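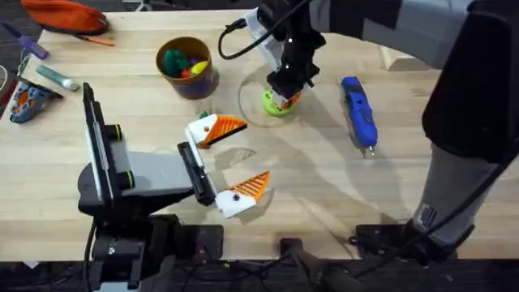 The table with the rotary tool out, clear dish to the left of it, cup and pouch at the far corner

Orncombe Menders and Makers list
Re: Re: keeping the long table usable
From: Sointu Vuorinen

Mi-kyung Min wrote:

> Hello all,
>
> I used the long table at teatime and spent the first 15 minutes
> moving other people's bits before I could put my own work down. I
> don't mind a few things being left out but I don't know what is
> meant to be there and what has been forgotten. Could someone say:
>
> 1. Which things stay on the table and which go back in the cupboard?
> 2. Where does the rotary tool live? I have found it in a different
> place every time.
> 3. Are the toys for repair, or for children to play with, or are
> they spares?
> 4. Is there a rule about pens and glue? I put my elbow on an open
> marker in July and that blouse is now a gardening blouse.
>
> I am happy to write up labels if we agree on something. I have the
> label maker at home and most of a roll.
>
> Mi-kyung

Thanks for this, Mi-kyung. I'll take your points in order, and then there are a couple of things of my own.

1. What stays out

The cup stays out, the brown one. It lives at the back left and it can stay there during a session. So can the pouch, if it is being used. Everything else goes back at the end. I know that has not been happening. The wood marks easily, and when I rubbed it down in spring it took me a whole morning and most of a pack of 600 grit, so I would like not to do it again before next year. You can see the grain properly now and it would be nice to keep it that way.

Please work over the dish if you are doing anything with small screws, springs or beads. It is clear, so you can see what has gone into it, but for the same reason it is very easy to miss when it is on the table. Look before you put your bag down. If anybody has a shallow dish with a bit of colour in it that they don't want, I would swap it tomorrow.

2. The rotary tool

It lives in the cupboard, second shelf, in the Verkum tray with the charger. I have had the same conversation three times this year so I will put it in writing. When you have finished, take the bit out, put the bit back in its slot, and put the tool on the shelf. If you are only stopping for a moment then laying it down on the table with the bit still in is fine by me, but point the bit away from where the next person sits, and don't walk off to make tea.

The bits are in the flat tin. Stock number 229 is the little sanding drum and 322 is the one for plastic. Those numbers are ours, from the stock book, so it's no use asking for them in a shop. If you use the last of either, write it on the sheet inside the cupboard door. The sheet has been blank for months and yet we are out of drums, so somebody is using them.

And glasses on, please, even for one quick hole. They hang on the hook beside the cupboard.

3. The toys

The ones in the cup are waiting to be looked at. There is a dark green piece in there, a yellow one and a red one, and others down the side that I haven't sorted. They are not spares. Spares go in the Flimau tins under the window, sorted by colour as far as we can manage. If you want a bit of yellow plastic to patch something, go to the tins first.

I agree a cup is a poor way to hold repairs. Things get pushed in on top of each other and the one at the bottom never gets its turn. What I would suggest is a tray with a slip of paper for each toy, with the owner's name and what is wrong with it. Mi-kyung, if you did want to use up that roll, this would be the place to start.

The blue and orange plastic thing with the cutout holes, over on the left edge, has no slip and no name that I know of. If it belongs to you or to your child, please reply to me off the list. If I don't hear anything I will put it in the tins. I would sooner it went home with somebody.

4. Pens, pencils and glue

Caps on, and pens away from the edge. The purple marker was over by the edge with the tube, and that is the side where people lean. The orange pencil belongs in the pouch, or at any rate next to it. I don't think we need more of a rule than that.

As for tubes, of glue or paint or anything else, wipe the neck before you put the cap on, and stand it in the jam jar in the cupboard. A tube left lying on its side all week will find a way to leak. I scraped one off the table with an old bank card in February and there is still a shiny patch if you look along the wood towards the light.

Other things

Cables. There are black ones at the front of the table and up over the top side as well. Please don't run the charger lead across them. It reaches the other socket perfectly well if you go round the back, and then nobody has to step over it.

The pouch. It is the orange-red fabric one and it keeps being taken for a pencil case. I made it for the needle files. The zip has started to catch at one end - run a bit of candle along it if it sticks, and please don't pull. I have a replacement zip somewhere and will put it in when I find it.

Small round things. If you are working on a ball, a bead or a wheel, put a folded tea towel under it. We lost two wheels off the same tractor behind the radiator in the winter, and I got one of them back with a ruler.

Sun Lane hall have asked whether we can lend them the rotary tool for an afternoon. I have said yes in principle, as long as one of us goes with it and it comes back with its charger. If you are free and wouldn't mind sitting with them, let me know. They do a decent cake.

If anyone disagrees with where I have put things, say so on the list this time, and not on a note stuck to the cupboard. I don't mind moving the tool to a lower shelf if people are struggling to reach it. I do mind looking for it.

Mi-kyung, for the labels, could you do these to begin with:

ROTARY TOOL AND CHARGER
BITS (FLAT TIN)
TOYS WAITING
GLUE - STAND UPRIGHT
NEEDLE FILES

The last one is for the pouch. It will have to be a sewn-on tag, as the sticky ones won't hold on fabric, so if you print it on plain paper I'll copy it in thread.

I'm opening up at half past six next time and will bring the tray.

Sointu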